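Looking after a wooden worktop

Oil a new top twice in the first month, then every July and again before winter. We use Plandel oil from the hardware shop in Bakke. Wipe it on thinly, leave it for 30 minutes and rub off whatever hasn't soaked in.

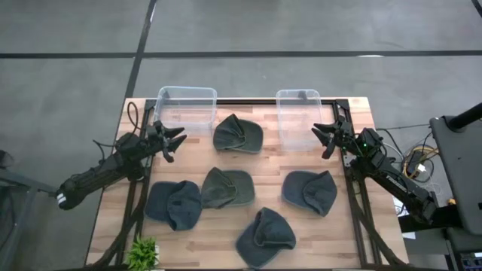
Butcher-block top with five caps and two clear bins.

Crumbs and grit do more harm than knives. Brush the top down before you wipe it, and always wipe along the grain. Washing-up liquid is fine, but not bleach — it leaves pale patches that are hard to get out. 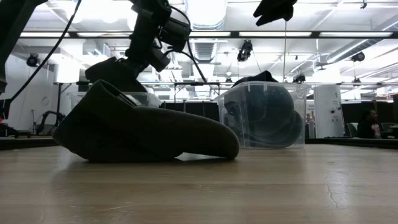

Dark olive-green fabric on the tabletop.

For light scratches, use 100 grit paper on a cork block, then something finer, and oil the bare patch the same day. Deeper ones can be filled with beeswax.
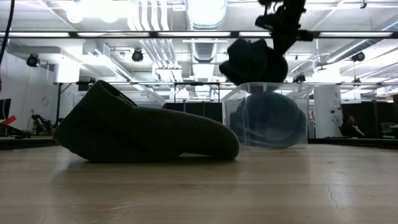 Water rings often fade if you leave them overnight. If not, rub in a little oil with fine wire wool. Store the oily rags outdoors in a lidded tin of water, as they can catch fire on their own.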